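Plarkirley Baseball Club, minutes, 9 September 2022

Present: Kinga Kocsis (chair), Attila Fekete, Aranka Nyitrai, Ottó Juhász. Apologies: Ottó Somogyi.

1. Roster. Attila reported 14 players signed for next season, with 3 pitchers still undecided.

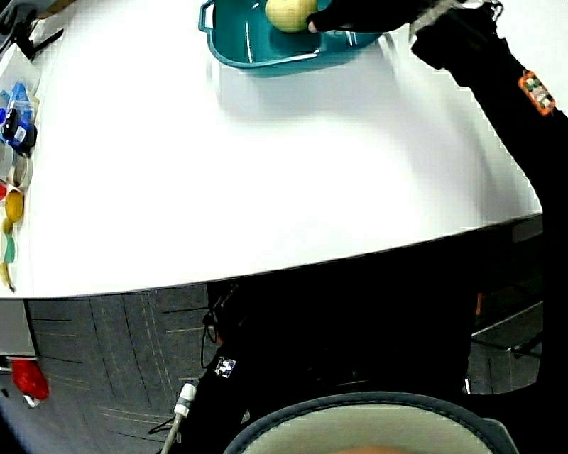 Aranka asked when the undecided pitchers have to answer. Attila said they have until the Cellville game.

2. Trade with Plendell. The July offer for the backup catcher was turned down. Ottó J. will call Plendell again.

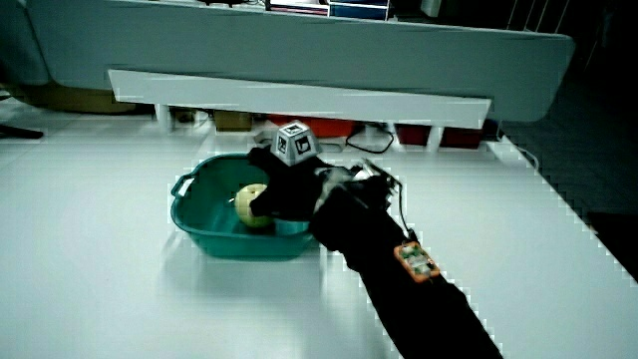
He will offer a left-handed reliever this time, but no cash. Approved, all in favor.

3. Batting cage. Net repair held over.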